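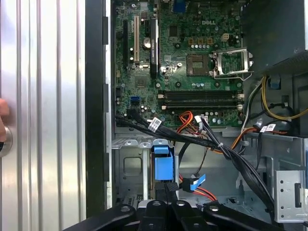 Cell Computer Rebuild and Gripper Setup
Project report, Kevin Ñahui and Seul-gi Chae
July 12, 2019

1. Background

The Minik cell is one arm with a gripper and a camera at the wrist. We use it to practice taking desktop computers apart. Our part of the project was to get the cell ready for the Dell tower and to write down how to look after it, so the next group doesn't start from zero like we did in June.

2. Mounting the tower

The tower lies on its side with the side panel off. Our first fixture was two clamps from the Witska kit. They held the case but let it creep toward the arm whenever the gripper pushed on the drive cage. We added a rubber mat and a stop block at the back. For the runs where the panel is being moved, one of us keeps a hand on it and the other stays at the stop button.

We open the CPU socket by hand before a run. The bracket and the wire lever need to be all the way back, and the gold contacts must not be touched by anything, including the fingers of the gripper. Both memory slots are left empty.

3. Gripper

The fingers were closing unevenly when we got the cell. Seul-gi took the left one off and found the pivot screw had backed out. We cleaned it, put on thread locker and left it overnight. After that we ran 264 open and close cycles with no load and the gap stayed even.

The approach height over the drive cage is now 40 mm. Lower than that and the fingers can catch the blue release lever on the way in. The SATA cables also cross the case on their way to the drive bays, so the arm comes in over the cage and not across the board.

4. Camera

Calibration took nearly 17 minutes each time, mostly waiting. The silver side panel throws glare, and we lost two calibrations to it before we turned the lamp toward the wall.

5. Upkeep

Before each session: check the pivot screws, wipe the finger pads, check the wrist cable for rubbing — ours had a worn spot near the second tie. Save the pose file under a new name. Kevin overwrote the good one once and we had to teach every point again.

6. Not finished

The spare finger set from Akeo doesn't fit our mount without a spacer. The drawing for the spacer is in the Hou folder but we have not printed it.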